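Rechercher dans l'entraide
Mots-clés, modèle, marque... OK

Multimètre Noreo : tension fantôme sur un fil débranché ?

Marin Delić
Bonjour à tous. J'ai acheté un multimètre Noreo pour remplacer un plafonnier dans le couloir. Disjoncteur coupé, je mesure encore 130 V entre la phase et la terre sur le fil qui va au luminaire. Disjoncteur enclenché, j'ai une valeur normale. Un vieux testeur à lampe Polleo ne s'allume pas du tout quand c'est coupé.
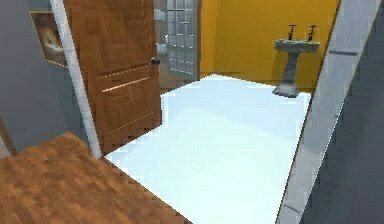 Le fil passe dans la même gaine que l'alimentation des prises, qui est sur un autre disjoncteur. Est-ce que l'appareil est défectueux ou est-ce qu'il y a un vrai problème dans le circuit ? Merci d'avance.

Ristić
C'est sûrement une tension induite. Le fil coupé longe un fil sous tension et l'impédance d'entrée du multimètre est trop élevée pour la faire tomber. Le testeur à lampe consomme un peu, donc il ne voit rien. Si ton modèle a une position LoZ, refais la mesure dessus. Coupe quand même le général avant de toucher aux fils et vérifie l'appareil sur une prise qui marche, avant et après la mesure.
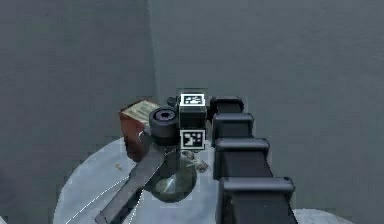

Bras sombre avec deux marqueurs carrés noir et blanc.

Il faut aussi contrôler que la terre est bien raccordée au tableau. Si elle est coupée quelque part, les mesures entre phase et terre ne veulent plus dire grand-chose. Mesure plutôt entre phase et neutre et compare.

Skummont
Pareil chez moi en décembre avec un autre multimètre. Je l'ai changé pour rien, le nouveau affichait la même chose. Regarde les piles aussi, quand elles sont faibles ça affiche n'importe quoi.

Marin Delić
Pas de position LoZ sur le mien. Entre phase et neutre, général coupé, j'ai 0. Je remonte le plafonnier comme ça.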